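Magazine > Features > Home Life > The Secondhand Shelf

The Year I Fell for an Old Server

I blame Olga Gaete, who called me one February evening and asked if I wanted "a computer, sort of" before it went to the recycler in Lockyer. I paid 66 dollars for it, which Olga told me later was too much, and I carried it up three flights of stairs hugging it like a sleeping dog (a sleeping dog with corners).

I'd never opened one of these before. My whole experience of computers was laptops, sealed up tight and glued to death, and I figured a server would be worse. Then I popped the cover off on the kitchen table and it was so friendly in there! Somebody had thought about hands. Blue plastic meant you were allowed to grab it, at least on mine, and once I'd caught on to that I went around grabbing everything blue like a toddler.

The drive caddies are the best part. A caddy is just the little plastic frame that holds a hard drive so you can slide it in and out of its slot without hunting for a screwdriver, and I must have slid mine in and out twenty times that first night for the pleasure of it. My neighbor Riku Takeda came up to ask about the noise and stayed till eleven, sliding.

There's a whole crowd of people who love this stuff, by the way. I found mine at the Jarkbridge swap meet, in a church basement with terrible coffee. Yasuo Hirano had brought a shoebox of spare caddies, all from machines he'd taken apart over the years, and he could tell you which chassis each one came from by feeling the tabs with his thumb. He let me try. I got every single one wrong.

"You're pushing," he told me. "Let the rails do it."

He's right, and I still push. If a drive goes in crooked, the pins at the back don't meet the way they should, and leaning on it is the worst thing you can do. Back it out, look down the guides, blow out the dust, start over. I have this on a sticky note now.

My server holds 400 family videos, my mother's recipes and every photo my cousin Uyên Giáp has ever sent me of her cat. It hums in the hall closet behind the coats. Olga called again last week. She's got another one, bigger, and she wants to know if I still have room behind the coats.

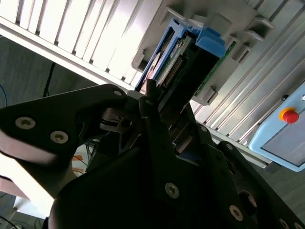
A blue-framed drive caddy in its slot, with the green circuit board alongside.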